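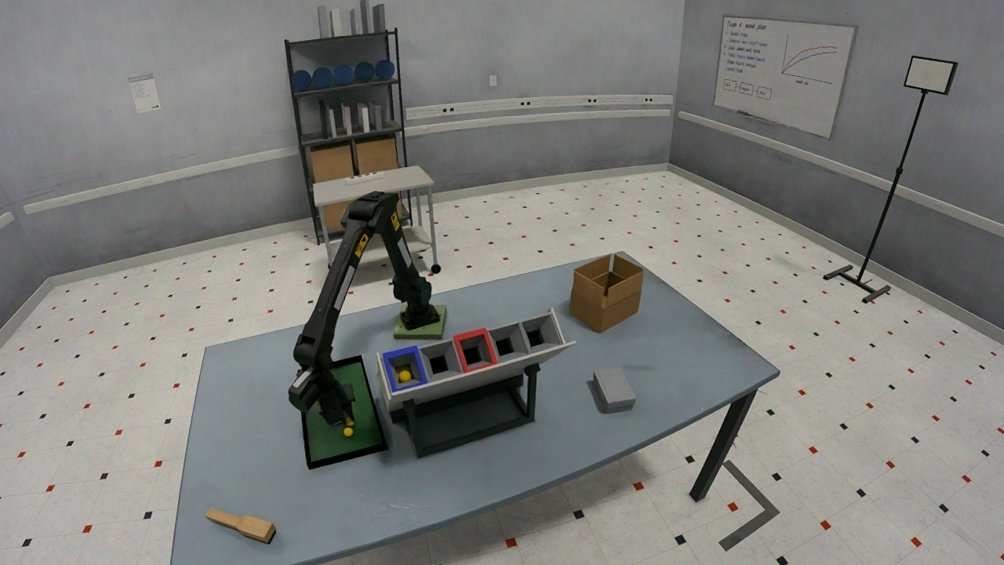
Wikley is a small school for adults who want to learn bookkeeping, and we should say early that we are suspicious of most schools for adults who want to learn bookkeeping. We used to work for a few of them. The usual offer is a video library, a badge for your profile and a promise that you'll be earning by March. We teach people to keep a set of books that somebody else can open and follow. Much of that is sorting, and in the first week we talk about it in very plain terms: a green tray for what has just come in, a long gray rack with five open compartments for where it goes next, and a rule about which is which. Students who expected software on day one find this disappointing. A few ask for their money back, and they get it.

We opened in 2000 in two rooms over a print shop in Bruvlow. The print shop has gone and we have the whole building now, including a basement we'd rather not own. We have never opened a second site. People have offered to help us "scale," and we have sat through the slides. So far none of those slides has explained who would mark the homework.

What we teach

The main course is 40 weeks long, two evenings a week, starting at 6:30. It covers double entry, bank reconciliation, payroll, sales tax and closing a month. Software comes in after the first term, by which time you should be able to tell when it is wrong. It is wrong fairly often, usually because of what someone typed into it.

There is also a short course for owners of small businesses who don't want to become bookkeepers but would like to understand what theirs is telling them. It was set up at the request of Foulkes, a local plumbing supply firm, after a bad year they still don't enjoy discussing. It now runs every spring and fall.

What we don't do

We don't guarantee jobs. We don't think anyone can, and we'd ask hard questions of a school that says so. We don't publish a satisfaction score either. We tried it once, and learned mainly that people who have just been given cake rate things highly.

We also don't take commission from software companies. Bostetik, the practice company whose accounts you will be fixing all year, is made up. Its receipts are a mess on purpose. Former students tell us real ones are worse.

Results, such as they are

431 people have finished the main course. Others started and stopped, and we don't leave them out of the conversation when someone asks how we are doing. Evening study is hard on people with jobs and children, and a cheerful email doesn't change that. If you have to leave partway through, you can come back the next year and pick up at the same week without paying twice.

Visiting

Come and sit in on a class before you sign up. Any evening during term is fine, and you don't need to book. Bring the awkward questions, especially if another school has told you something different. Parking is behind the building. The side door sticks, so push hard.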